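Home Teams Training Gear Fan Gear Sale Cart

Karras Rebounder Net by Diltgate

14 shares 6 comments

The Karras is a freestanding rebounder for soccer, lacrosse and baseball practice. Throw or kick a ball into the net and it comes back to you. One player can work alone in a driveway, or a coach can set up several in a row for station drills.

The frame is steel tube with a powder coat finish. It goes together with spring buttons, so no tools are needed once the feet are on. The net hooks to the frame with bungee loops and can be set at 7 angles, from nearly upright for ground passes to laid well back for pop flies.

Most of our orders come from high school and club teams. They tend to buy in August, before fall practice starts, and stock can run short that month. Team orders of 6 or more ship free within the lower 48 states.

What you get
Frame in 2 sections
Net with bungee loops already attached
Ground stakes for grass
Rubber feet for gym floors
Carry bag with shoulder strap

Changes on the current model

The old Karras used a plastic clip at the top corners. Coaches told us it cracked in cold weather, and they were right. It is now steel. Rattana Inthanon, who handles team sales at Diltgate, can send the new corners free to anyone with the old frame – have your order number ready.

The net cord is also thicker. Gateck nets from earlier years will still fit, but the bounce is softer.

Care

Take the net off if the rebounder will sit outside all winter. Rinse mud off the joints before you pack it. Do not hang on the frame or use it as a soccer goal for full-power shots from close range.

Warranty is 2 years on the frame and 200 days on the net. Worn bungee loops are not covered – a replacement set is sold under the Drorkico parts line.

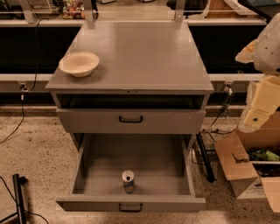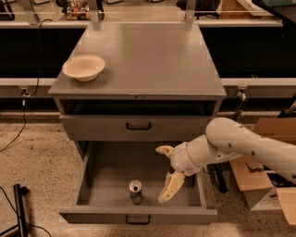 Gray cabinet, cream-colored bowl on top.

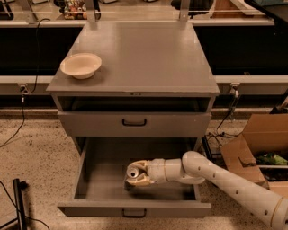
Reading time: 2 min

Returns are accepted on unused items in the original box. For team pricing, use the quote form and list your sport, the number of units and the date you need them.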